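About Fokbridge

Planning and control software for robot arms 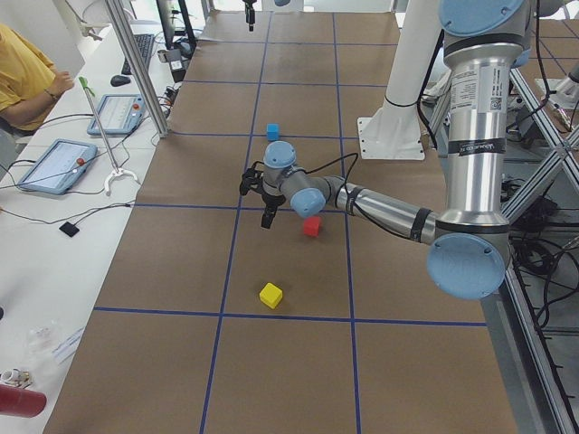
One of our test tables, with the taped grid and coloured cubes used in pick and place trials.

Fokbridge writes the software that sits between a camera and a robot arm. It works out where things are, chooses a path to them and sends the arm along it. We don't build arms or grippers. Our customers already have those, or buy them from somebody else, and come to us when they want them to do more than repeat one fixed movement.

We are a small firm and part of the Sæther group, which makes packing equipment. Sæther uses our software in its own machines, but most of our work is for outside customers.

What we make

Istia is our planner. It takes the position of each object and the shape of everything nearby, and returns a path that keeps the arm clear of both. Where two arms share a table, Istia plans for the pair together, so that one doesn't have to stop and wait each time the other moves. A new plan takes 110 milliseconds on the computer we supply. Version 6 is the current release.

Jurex is the tool we wrote for ourselves and later began to sell. It records what the cameras saw, what the planner decided and what the joints did, all on one clock. When a pick fails, an engineer can step back through it and find out which part went wrong – a bad position, a poor path or a late command. Our test library now holds 3,613 recorded runs, and every change to Istia is checked against all of them before it goes out.

How we work

Most projects start with plain cubes on a table marked out in tape. The squares give us known places to check the camera's answers against, and cubes are easy to replace. Once the numbers are good we move on to the customer's own parts, which are usually shiny, bent or packed too close together.

The people who write the code also run it on the arms. Desks are next to the test tables, and each engineer spends at least 2 days a week on tests. New starters learn to use the teach pendant before they are given access to the planner code.

We send customers a written report at the end of each stage, with the failed runs included. If a job is a poor fit for our software we say so at the first stage and charge only for that.

Visits and support

Customers can see their parts tested by appointment. We close for two weeks in August, when support is by email only. Our next open day is Sat 8 December, and places should be booked through the contact page.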